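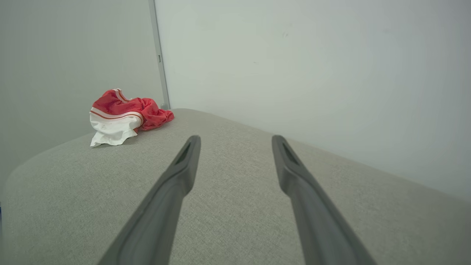

Stevgate Hand Kit
Two-finger gripper with wrist camera, for recording demonstrations

Teaching a robot to tidy up is mostly a matter of tidying up yourself, 300 times, while holding something awkward. The Stevgate is our attempt at making the something less awkward.

You hold the grip, squeeze the trigger, and do the job. The wrist camera records what the fingers see, the handle records where they went, and both end up in one file with one clock. Bolt the same fingers and camera to your arm later and the view will match what your model learned from.

Clothes are where most people start, and where most people start swearing. A shiny garment dropped on a sofa never lands the same way again, so record plenty of drops and resist the urge to arrange them nicely. Ottó Kerekes, who tests our kits, folds beautifully and had to be asked to stop.

In the box
Hand grip with trigger
Wrist camera and bracket
2 dark grey fingers, fitted
2 spare fingers, for after the zip
Cable, longer than you think you need until you use it

Good to know
Opening between fingertips: 110 mm
Works with Barta and Stestar arms (adaptor plate sold separately, sorry)
Bad takes can be deleted from the handle with a long press. You will get good at the long press.

Questions about fit or file formats go to Yuk-lan Hsieh at Vullari, who answers before noon and is blunt after it.

Next batch ships in March.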